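Notes on the grocery unpacking set, kept by Felicidad Salazar. Last edited 15th October.

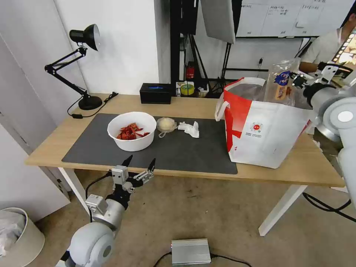
# Noltlow Groceries

The set covers one chore: getting shopping out of a bag and onto a table, and sometimes back into the bag. It has 127 sessions. Each session is one bag, one table and whatever was bought or pulled from the cupboard that morning.

## Layout

- `sessions/` - one folder per session, numbered from 001
- `items.csv` - one row per item per session
- `bags.csv` - bag type, handle type, lined or unlined
- `notes/` - free text from whoever packed the bag

## Items

Items are grouped by how they are wrapped, not by what they are. An onion in a net and an onion on its own get different codes.

| Code | Group | Typical contents |
|---|---|---|
| `LB` | loose in a bowl | dried chilies, garlic, beans |
| `NT` | in a net | single fruit, onions |
| `CP` | clear plastic package | snacks, sliced fruit, noodles |
| `PR` | paper | tissues, receipts, flour |
| `BX` | box | tea, cereal |

Crumpled tissues are coded `PR` even when they are trash. Reynaldo Samonte and I went back and forth on this in May and kept them in. Kitchen tables have them.

## Bags

Woven shopping bags with a stiff lining make up most of `bags.csv`. They stand open by themselves. Thin carrier bags are in sessions 088 to 100 only, and the notes for those are short.

Handles are listed as `strap`, `loop` or `none`. If one strap has fallen inside the bag, put `strap` and add a line in the notes.

## Table

- A desk mat stays down for all sessions after the first 13.
- Lamps and cords can stay on the table if they are toward the back. They are not items and do not get a row.
- Bowls get their own row, separate from what is in them.

## Known problems

- Session 041 has two rows for the same net.
- Weights are missing for most `LB` items. Widad Khasawneh has the kitchen scale and is filling them in.
- Package names are typed as printed, so spelling varies.

## Changes

- Split `CP` from `BX`
- Added handle column
- Removed glass jars

Questions about receipts go to Dexter Sison in Finance. Everything else comes to me.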